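Section 6: Comparing two grippers in the simulator

Use this section once both arms respond in the Pestura panel and the joint check in Section 5 has passed. The comparison runs entirely in simulation. Allow 28 minutes for a full pass on a mid-range workstation, longer if you record video.

6.1 Before you start

You will need:
Pestura with the Diltalberg room pack installed
Two gripper profiles, one for each arm (the Kan and Braston profiles ship with the pack)
500 MB of free disk space for logs

Note: Profiles saved in earlier releases store finger force as a percentage. Open each one and save it again so the values convert to newtons.

6.2 Load the profiles

1. Open the Grippers tab and choose Compare.
2. Assign the Kan profile to the left arm and the Braston profile to the right arm.
3. Set the same closing speed for both. If the speeds differ, the slip figures can't be compared.
4. Press Apply and wait for both status lights in the panel to turn green.

Caution: Do not press Apply while either gripper is holding an object. The solver drops the contact and the object may be thrown clear of the work area.

5. Open and close each gripper once from the panel. If one of them closes past its stop, reload the profile and check the finger offset.

6.3 Set the random seed

Grasp results change with the seed, so keep it fixed across the whole comparison. The default is 383. If you want a second set of results, use 891 — the object masses stay the same but the start poses shift slightly.

1. Enter the seed in the Session field.
2. Tick Lock seed between resets.
3. Press Reset and check that the number hasn't changed.

6.4 Run the grasp trials

The trials cover one bulky, irregular object and one flat object. Irregular objects show how the fingers settle on an uneven surface. Flat objects show how low the gripper can come in before the fingertips touch the table.

1. Switch to the head view.
2. Select the irregular object and run Grasp with the left arm. Leave it held.
3. Extend the right arm over the table and bring the fingers toward the flat purple object. Use the fine jog keys for the last part of the approach.

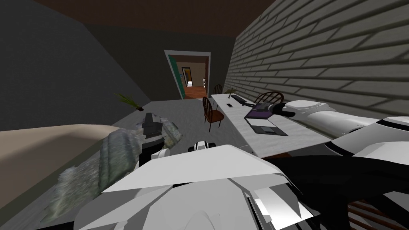 4. Stop the jog before the fingertips reach the tabletop and check the clearance reading. Other items on the table count as obstacles, so move them or turn off Obstacle stop if the arm halts early.
5. Run Grasp with the right arm.
6. Save the log, press Reset, then swap the two profiles and repeat from step 1.

Note: If the textured object looks blurred, raise Texture quality in the Display menu. This has no effect on contact results.

6.5 Read the results

Open the log in the Compare tab. Each grasp has a line for peak force, slip distance and time to stable contact. Look at slip first. A gripper that closes quickly but keeps creeping will usually do worse on the heavier objects in Section 7.

Grasps marked grey timed out and are left out of the averages. Rerun them before you export the file.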